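Speaker notes: Setting out a small refreshment counter
Prolness site hospitality series, session 2
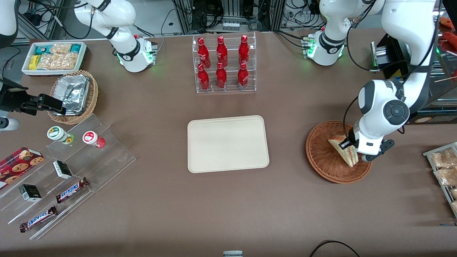 A remark sent in ahead of the session by the Uveck site held that the drinks ought to go at the front, within easy reach, and the food behind them. The view is a common one and deserves a proper answer before we move on.

Slide 1. Opening

Good morning, and thank you for making the time. Today's session deals with the short counter — the single table that serves a meeting room, a reception area or a training floor. The full canteen line was covered in session 1 and will not be repeated. Please hold questions on ordering until the end.

(Pause. Check that the back rows can hear.)

Slide 2. Drinks at the back

To return to the Uveck remark. Our guidance remains that bottles stand at the rear of the table, on a stepped rack. A clear two-tier rack takes six bottles in two rows of three, and the raised step lets a guest see the back row without leaning over the front one. Tall items at the front hide everything behind them. They are also knocked over more often, as staff at the Prustinov office reported after their trial in March.

Labels face the guest. Where all the bottles are the same drink, as with the red Coca-Cola bottles on the opening slide, the rack reads as one block of colour and people find it at once.

Slide 3. The tray

The tray belongs in the centre, in front of the rack. It is the guest's tray or the server's tray, depending on the site, and it should be set down empty. Please do not use it to store napkins or cutlery. A plain, light-coloured tray is preferred, as marks show up on it and it can be changed promptly.

Leave clear table on both sides of the tray. Sites with narrow counters have asked whether the tray may overlap a basket. It may not.

Slide 4. Baskets

Food sits to the left and right in shallow baskets. Sandwiches go in one, and foil containers go in another. Keeping the two apart matters for a practical reason: a foil container is heavier and will flatten bread if it slides.

Sandwiches cut in triangles should be placed so that the filling is visible. Guests with dietary needs look at the filling first and the card second. The card is still required in every case.

Woven baskets are attractive but hold crumbs. They are to be shaken out and wiped at the close of each service. The Hubáček catalogue lists a liner that fits the round size, and sites may order it in packs of 100.

Slide 5. Quantities

The short counter is planned for small groups and is topped up from the kitchen. It should never be loaded to last the whole day. For the Prolness open day, where 400 guests are expected, each floor will run its own counter and draw from a shared store.

(If time is short, go straight to slide 6.)

Slide 6. Before you leave

Each site is asked to set up one counter to this layout before the next session and to note any difficulty with table depth. The layout sheet is in your folder, behind the cleaning schedule. Questions on ordering may now be taken.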